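Two arms sharing one small object: do you write down which arm holds and which arm works?

Posted by Seo-ah Ji

Hi all! I'm putting together the bench rules for our two-arm table at Broruvwood and I'm stuck on one page. Our tasks are small household and sports stuff with zippers, flaps and pockets, so both grippers end up over the same little thing all the time. My draft says one arm is the "holder" for the whole run and the other may only come in when the holder is still. Is that overkill? And do you have a rule for where everything else on the table goes? I have 27 tasks to write up and I'd love to settle this by May.

Hrvoje Kelmendi

Great thing to be writing down, do it! We started without roles and it was chaos, fingers knocking into fingers. Our page is short. Name the holder before the run starts. The second arm comes in from its own side and never crosses over the holder's wrist. Fingertips stay 4 cm apart unless the step says they have to meet. Slow speed whenever both grippers are over the same item, and one person with a hand near the stop button, doing nothing else (no phone, no coffee).

I would drop "for the whole run", though. With a zipper you often want to swap roles halfway, so let people swap, but make the swap its own written step with both arms paused. And do look at your cables before every run! A loop that hangs low by the wrist will find the one thing on the table it can snag.

Arlindo Honorato

just go slow and you'll be fine, we never wrote anything down at Jerkureo

Silvana Bragança

Hrvoje's list is very close to ours, and I love the swap step, I'm stealing that. On your second point, we split the table into a work area and a back strip. Anything that isn't part of the task goes on the back strip against the wall, cups and little boxes included, and the laptop gets its own spot off to the side. Loose bits that hang off the item (charms, chains, tags) should be named in the task sheet so the operator knows if they may be touched. A paddle case is a lovely one to practice on, by the way. 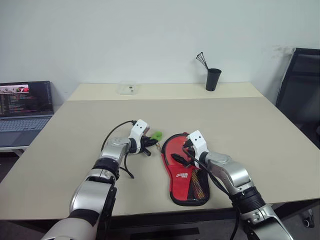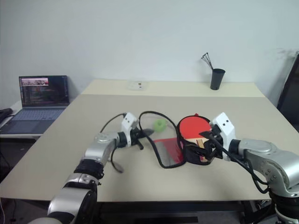
Paddle case task, closed in the first picture and open in the second. Spare items on the back strip in both.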